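# Sweater folding

**Sweater folding** is the business of getting a knit top flat, small and ready for a drawer. I've been writing these household entries for 4 years, and this is the one I get the most mail about!

## Method

The usual way starts face down on a bed or a table. One sleeve goes across the back, then the other (I always do the right one first, no idea why), and the bottom comes up to meet the collar. Some folders turn each sleeve down along the side instead, which makes a longer, thinner bundle.

## Surface

A bed is my favorite — big enough that both sleeves can stretch all the way out. Smooth the bedspread if you like, but a few wrinkles won't hurt a thick knit.

## Variations

The Bundgaard fold adds a roll at the end and fits eight sweaters in a deep drawer. Kirsten Briem swears by it for travel. I find the cuffs pop out.

## See also

Drawer dividers; Cardigans, buttoned; Blanket chests

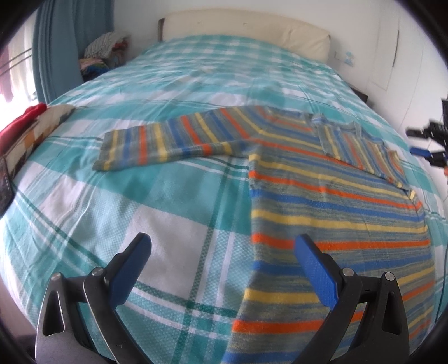

*Pluvano Home Crafts Club, Laundry and Linens Group*

Striped knit with one sleeve folded in and the other still out on the plaid bedspread. Stripes are handy for folding, as they let you check your edges by eye. Corrections and additions go to Evdokia Sotiropoulos.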